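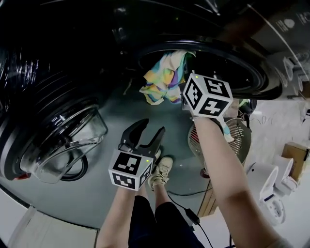

Thursday, April 23, 2020
Posted by the Corness student project, laundry group

Demonstrations for the unloading task continued today with both hand-held grippers. The group recorded 17 episodes, which brings the total to 469 against a target of 500 for this stage. The full set of 4,000 across all household tasks remains due in December.

Each episode starts with the washing machine door open and one cloth over the lip of the drum. The right gripper takes the cloth; the left stays clear until there is enough fabric to share. Students are reminded to keep the marker cubes facing upwards — tracking suffers when a wrist is turned too far into the drum.

Two episodes were marked for review owing to a late start of the log. They have been kept in the Datudia folder under their original numbers.

Outstanding: compare finger opening at the start of each episode with the Murkov notes, and agree one wording for the task label before the next session.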